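Leveled Reader Subscriptions: Questions We Get From Teachers and Parents

We review early reading programs for a living and we don't sell any of them. The answers below are about the Pralitz leveled readers and the Dasarton phonics boxes, the two sets people write to us about most.

Do the levels mean anything?

Less than the box suggests. Pralitz sorts its books mostly by sentence length and how often a word repeats. A book can land on a low level and still contain "thorough." Read a few pages yourself before you hand it over.

Pralitz says children gain a full level in 60 days. Is that true?

We asked where the number comes from. The answer was a parent survey, filled in by people who had kept paying. Some children do move up a level in that time. So do plenty of children who get their books from the library.

How many books come in a set?

The full Pralitz set has 40 titles. Dasarton advertises 140 "reading experiences," but that number includes flash cards and a sticker sheet. Count the bound books before you compare prices.

Are the lesson plans worth using?

A few are. The ones on making predictions are decent, and the retelling cards hold up well in small groups. The rest mostly tell you to ask the child what happened on each page, and you were going to do that anyway.

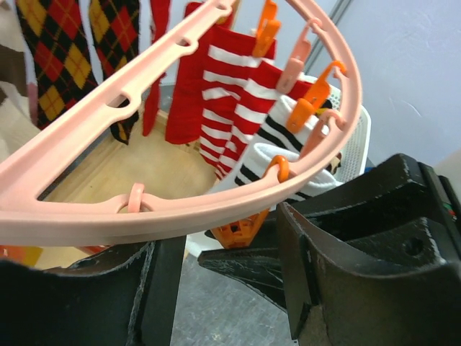 The printed plans also assume a quiet half hour with one child. If you have a full class, expect to cut each one down to a single question and one word list.

My child has memorized the book. Does that count as reading?

It counts for something – knowing how a story goes is part of learning to read. But cover the pictures, point to a word in the middle of a line, and see what happens. If you get a blank look, the repetitive text is doing most of the work.

Should we get the Yap audio pen too?

We wouldn't. Yap reads the page aloud when you tap it, and the children we watched tapped first and looked at the words later, if at all. It may suit a child who can't sit with an adult reader very often.

Is there a cheaper way to try these?

Yes. The Drimine branch library keeps 2 complete Pralitz sets and lends them by the bag. Saturday mornings are the worst time to find one in. Ask at the desk to be put on the list.

Can I cancel a subscription partway through?

Both companies say yes. With Dasarton you have to call, and any box already packed still gets billed. Write down the date of your call.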